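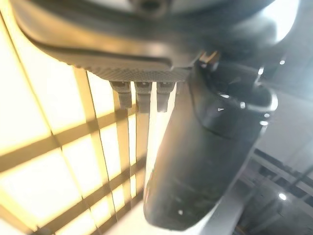 Session Cookies After Logout: Testing a Small Web Application
Project report, Web Security course, Venckus College
Misaki Sasaki, Shalini Thakur, Žydrūnas Paju
Supervisor: Kerstin Wiegand
Submitted 17th November

1. Background

When a user logs in to a website, the server gives the browser a session cookie. The browser sends it back with every request, and the server uses it to look up who is asking. Logging out should end the session on the server. Some applications only delete the cookie in the browser and leave the session open, so a copy of the cookie taken earlier still works.

We tested this on Clotside, a room booking application written by last year's students. It handles sessions with a small library called Drimano. We had permission to test our own copy of the application and did not touch the live one.

2. Method

We wrote 11 test cases. Each one logged in, saved the cookie, did something that should end or change the session, and then sent a request with the saved cookie. Among the actions were a normal logout, a password change, a logout from a second browser, and closing the account. Shalini wrote the script that replayed the requests and Misaki checked the server log by hand. The full run produced 354 requests.

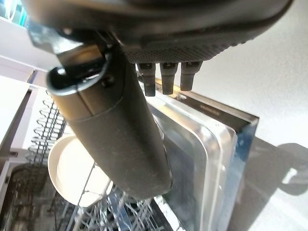 The hardest part to test was the border between Clotside and Drimano. Both keep a record of the session, and from the login page they look like one system. A join of that kind is easy to pass over, like the thin seam line around the dark gray finger, and we missed it in our first plan. Žydrūnas found it by reading the code of the logout function, which cleared the Clotside record and never called Drimano. After that we logged the two records separately.

3. Results

Normal logout removed the cookie from the browser. The saved copy still opened the bookings page until the session timed out. Changing the password gave the same result. Closing the account did end the session, and so did restarting the server.

Logging out in a second browser had no effect on the first one. We did not count this as a fault, as the application never says that it logs you out everywhere.
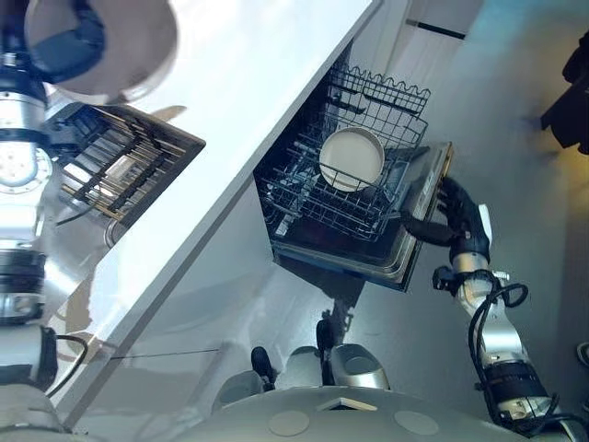

The timeout is set in a settings file and can be changed without touching the code. A short timeout limits how long a stolen cookie is useful, but people filling in a long booking form would lose their work.

4. Fix

We added one call to the logout function so that it deletes the Drimano record first. The password change page now does the same and then starts a new session. With these changes all 11 cases gave the result we wanted.

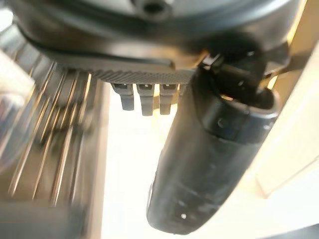
We also set the Secure and HttpOnly flags on the cookie. They do not fix the logout problem, but HttpOnly stops scripts on the page from reading the cookie.

5. Limits

We tested with one browser and one server. Jurgita Sakalauskas, who maintains Clotside, has our patch and plans to review it before June. We did not look at the password reset emails.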